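Off-Season Camp Host Wanted — Barken Lake Campground, near Setport

Pavlović Campgrounds is looking for one person, or a couple who would like to share the job, to live at Barken Lake and look after it through the quiet half of the year. The position starts in November and runs until the end of April, when the summer crew comes back and the place gets loud again. If you have ever driven out of a campground on a cold morning wishing you could stay on until spring, please keep reading, and forgive us if we go on a bit. We are fond of the place and would like whoever comes to know what they are getting.

About the campground

We are a family company with a single campground, which surprises people who see the plural on the sign. (There were plans for a second one. There may be again.) The property is 341 acres, most of it woods, with 80 campsites laid out in three loops. In the off-season we close two of those loops completely and keep only Heron Loop open, along with the bathhouse next to it, the boat launch, and the walking trails. Setport is the nearest town, and it has a grocery store, a hardware store, a small clinic, a library with good heat and better chairs, and a diner that does a very decent meatloaf plate.

Our winter campers are a particular bunch. Many of them have been coming for years. There are birders, a few people who fish in weather that would send the rest of us home, retired couples working their way slowly south, and now and then a family with small children trying out a borrowed camper. On a busy weekend you might have a dozen sites filled, and in the middle of January you may go several nights with only the owls for company. You should be the kind of person who is pleased by both.

What you would be doing

Mornings usually begin with a drive or a walk around the open loop. You would check that people who meant to leave have left, that fire rings are cold, and that no branches have come down across the road. After that comes the bathhouse, which needs to be cleaned every day it is in use and checked every day it isn't. We will say plainly that this is the least romantic part of the job, and that the campers notice and appreciate it more than anything else you will do.

The office is open from 10 a.m. to 2 p.m. You would answer the phone, sell firewood and ice (yes, people buy ice in December), hand out trail maps, and check in new arrivals. Reservations run through a program called Flarnex. It takes an afternoon to learn and has a couple of stubborn spots, mostly to do with moving a guest from one site to another after they have paid, and we have a page of notes taped inside the cupboard door that will get you through those. If you can handle email and a simple spreadsheet you will be fine.

Afternoons are for whatever needs doing. Splitting and stacking wood, raking out empty sites, touching up signs, clearing the ditch beside the launch road, replacing a hook or a hinge. You do not have to be a carpenter or a plumber. We have people to call for the big jobs, and we would much prefer that you call them than try to be brave about it. You do need to be comfortable with hand tools and able to lift 50 pounds, or to have a partner who can.

There is also an evening round, usually a short one, before quiet hours begin at 9 p.m. Most nights this means saying hello to people at their fires and being offered more chili than you can reasonably eat.

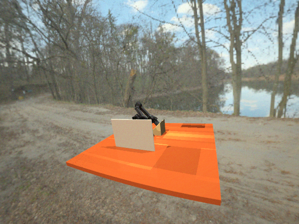 Bare trees and calm water, with an orange table in the clearing.

Where you would live

The host cabin sits a short walk from the office, up a gravel path. It has one bedroom, a full kitchen, a bathroom with a real tub, and a covered porch that faces the trees. Heat is electric with a woodstove to help it along, and you may burn as much of our wood as you like. We put in a new refrigerator last spring and new windows on the north side the fall before that, and the draft people used to mention in the bedroom is gone. The furniture is plain and sturdy. You are welcome to bring your own mattress if you are particular about such things, and we would not blame you.

If you would rather live in your own RV, there is a host site with full hookups directly behind the office. Some of our past hosts have done that and used the cabin kitchen for baking, an arrangement that suited everyone, including us.

Internet service is fine for video calls and movies at the cabin and the office. Cell service is good at the top of the hill and patchy by the water. The main road is plowed by the county, usually by midmorning after a snow, and the campground roads are plowed by a neighbor with a tractor. Please come with a vehicle you trust in winter, good tires included.

Pets are welcome. We ask only that dogs get along with strangers and with other dogs, and that cats stay inside for the sake of the birds.

Pay and time off

The position pays $1,901 a month for one person or for a couple sharing the work, with the cabin or RV site, electricity, water, firewood, and internet all provided. There is an extra $100 a month toward gas, because you will be making trips to Setport for supplies and we don't think that should come out of your pocket. The job averages 25 hours a week. Some weeks are lighter, and a holiday weekend may be heavier.

You will have two full days off each week, back to back, and a part-time helper from town covers those. You will also have one full week off, with pay, at a time we will work out together. We would only ask that it not be the week between Christmas and New Year's, when Heron Loop fills up with returning campers and there is a potluck in the office that you really should not miss.

Who we hope to hear from

Experience as a camp host is helpful and is by no means required. One of our best hosts came to us from a school cafeteria, and another had spent most of a working life driving a delivery truck. What they had in common was patience, a steady way with people, and the habit of seeing something out of place and putting it right without being asked. You should be at least 21, hold a valid driver's license, and be willing to take a first aid class before you start, which we will arrange and pay for. We do run a background check, as the job includes handling money and keys.

Please think hard about the quiet. We don't want to scare anyone away, but it gets dark early out here, and there are gray stretches in February when the days run together. People who bring a project tend to do well. We have had quilters, a person studying for a real estate license, and a banjo player who improved a great deal between Thanksgiving and Easter.

How to apply

Send us a letter, by email or on paper, telling us a little about yourself and what draws you to a winter by the lake. A page is plenty, though we have been known to enjoy three. Include the names and phone numbers of two people who know you well, at least one of whom has worked with you. If you are applying as a couple, please each write a few lines of your own. A formal résumé is fine but we don't need one.

We read letters as they come in and will begin phone calls in August. After that we like to invite a few people out for an overnight visit, at our expense, so that you can see the cabin, walk the loop, try your hand at Flarnex, and decide whether you like the look of us. We answer every letter, even when the answer is no.

Letters can be dropped off or mailed to the campground office, or sent through the contact form on our website with "Winter Host" in the subject line. If you have questions first, call the office between 10 a.m. and 2 p.m. and let it ring for a while. Whoever is on duty may be out at the woodpile.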